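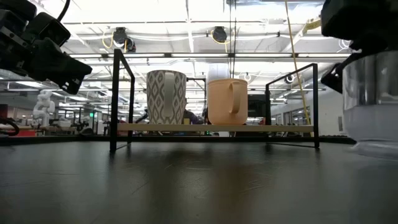
Ticket: Right arm drifts when picking up a mug by the handle
Project: Iren (student club, two-arm table)
Opened by: Vasylyna Kravchuk
Assigned to: Arne Stüber
Status: Open, waiting on cable
Date opened: 2023-08-19

Vasylyna wrote:
Hi Arne, and thanks again for staying late with us last time, the whole club was so happy to see the left arm finally behaving! Now it's the other one, I'm afraid. We have the rack on the table with the two mugs on the shelf, the diamond-pattern one on the left and the peach one on the right, handles turned to the front. The left arm takes the tall mug without any fuss. The right arm goes for the peach mug and closes a little too far to the right, so it either pinches the very edge of the handle or misses it and nudges the mug along the board. Nothing has broken so far (knock on wood).

What we tried already:
- Restarted Pido, both arms, twice.
- Ran the home routine again. It passed.
- Dropped the closing speed from 400 to 300. Slower, same miss.
- Swapped the mugs. The right arm missed the tall one too, in the same direction, so I don't think it's the shape of the handle.

Arne wrote:
Hi Vasylyna, what a nice clear report, I wish everybody wrote them like this. Swapping the mugs was a very good idea. Could you check which offset file the right arm loads at startup? Pido has kept an old one from January before, and it will load it quite cheerfully and say everything is fine. Also, please look at the finger screws while the arm is powered down.

Vasylyna wrote:
You were right about the file, it was the January one! We loaded the new one and did 10 picks. The miss is almost gone for the first few, then it creeps back to the right again. The screws are tight - I went over them myself and then asked Abdelaziz to do it too, as he has stronger hands.

Arne wrote:
If it starts well and then creeps, I'd look at the encoder cable on the right wrist. We had the same thing on the Darkeck build, and a new cable cured it. I have a spare in my drawer and will bring it over. Until then please use only the left arm for the mugs, and leave the rack where it is so we can compare before and after with the same setup.

Vasylyna wrote:
Will do, and I've put tape on the right arm's switch so we all remember. See you when the cable comes!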